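Trolero drinks test: serving layout and floor surface
Clorcombe site, October 19, 2018

3. Layout

The test used one tall can and one plastic cup per serving. Both were stood on interlocking foam mats with a fine surface texture. The can goes to the left and the cup to the right, and the joint between two mats marks the line between them.
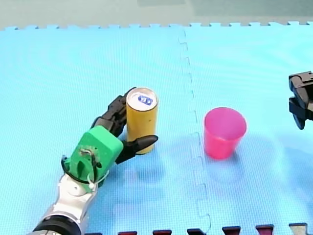 Figure 2. Can and pink cup on the light blue mats, either side of the seam.

The Brunton mats were chosen over bare floor to limit noise and damage from dropped cans. A full can weighs more than 300 g and the mat gives slightly under it. Cups were limited to plastic.

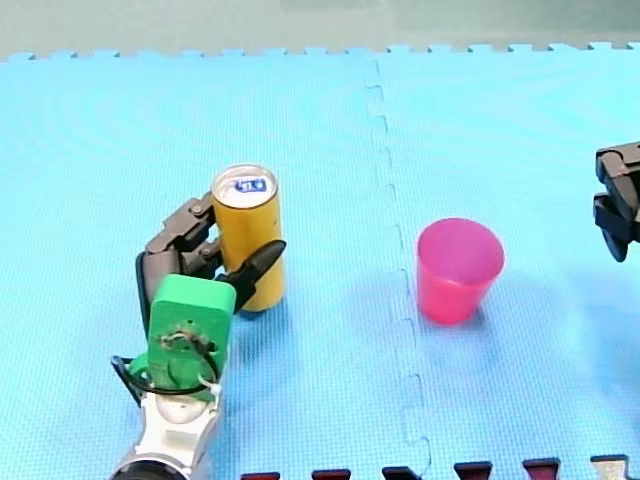 Pouring height depends on the can opening, so all cans were kept upright until the tab had been checked. The lid must face up and stay clear, as it does here, with the blue pull tab lying roughly flat on the silvery top. Tabs already lifted were rejected. Of 40 cans supplied from Lirbridge, 30 were kept for the November series.

4. Remaining work

Spill area on the mat has still to be measured.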